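Flasier

Flasier is an oral rehydration powder sold in single-dose sachets. It is mixed with drinking water to replace the fluid and salts lost during diarrhea, vomiting, or heavy sweating. The powder contains glucose, sodium chloride, potassium chloride, and sodium citrate. It is made by Vutix and has been sold without a prescription since it was first put on the market.

Oral rehydration products do not stop diarrhea. Their purpose is to prevent or correct dehydration while the illness runs its course. They are used most often in young children and older adults, who can become dehydrated faster than other people.

Composition

Each sachet is made up with 200 ml of water. The standard version is unflavored. Lemon and blackcurrant versions contain the same salts in the same amounts, with a flavoring and a small quantity of sweetener added. Packs hold 16 sachets. A smaller travel pack was dropped when the carton was redesigned, and older leaflets still refer to it.

The powder is white to off-white and may form soft lumps in storage, which break up on stirring.

How it works

Water is absorbed from the small intestine along with sodium. Cells in the intestinal wall carry sodium and glucose together through a shared transport protein known as SGLT1, and water follows. This transport keeps working in most types of infectious diarrhea, even when other ways of absorbing salt are impaired. Glucose is therefore included mainly to help sodium enter the body - the amount is too small to be a useful source of energy.

Potassium replaces what is lost in the stool. Citrate helps correct the buildup of acid in the blood that can come with dehydration. It is also more stable in dry powder form than bicarbonate, which was used in many early rehydration mixtures.

Preparation

The contents of one sachet are stirred into 200 ml of fresh drinking water until dissolved. For infants, the water should be boiled and left to cool before the powder is added. The finished solution should not be boiled. It should be used within an hour, or within 24 hours if kept covered in a refrigerator.

The powder should not be mixed with milk, juice, or soft drinks, and extra sugar or salt should not be added. Using too little water gives a solution with too much sodium, which can make dehydration worse. A person who is vomiting may keep the solution down better if it is taken in small, frequent sips. 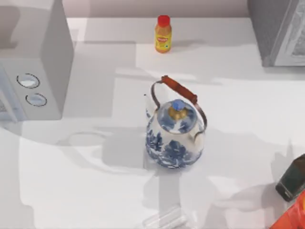

Precautions

People with kidney disease, heart failure, or diabetes, and those on a low-sodium or low-potassium diet, are advised to speak to a doctor or pharmacist before use. The product is not suitable for people with a blocked intestine. Severe dehydration, with signs such as confusion, sunken eyes, or very little urine, needs urgent medical care and may have to be treated with fluids given into a vein.

Side effects are uncommon when the powder is mixed correctly. Vomiting can occur if the solution is drunk too quickly.

History

The formula was developed by the pharmacist Teodora Georgiev at Trajkovski, a small maker of stomach remedies that was later bought by Vutix. Her first version used bicarbonate and tended to discolor in humid storerooms. The change to citrate was made by her colleague Borislav Kolev, who also brought the sodium content down from its original level.

A competing powder, Plosumar, is sold in larger sachets meant for 1,000 ml of water. The two are not interchangeable, and mixing directions for one should not be used for the other. The current Flasier leaflet, dated November 22, 2022, prints the water volume on the front panel in large type.

Storage

Unopened sachets are kept in a dry place at room temperature, out of the reach of children. A torn or damp sachet should be thrown away.

See also

Oral rehydration therapy
Gastroenteritis
Electrolyte imbalance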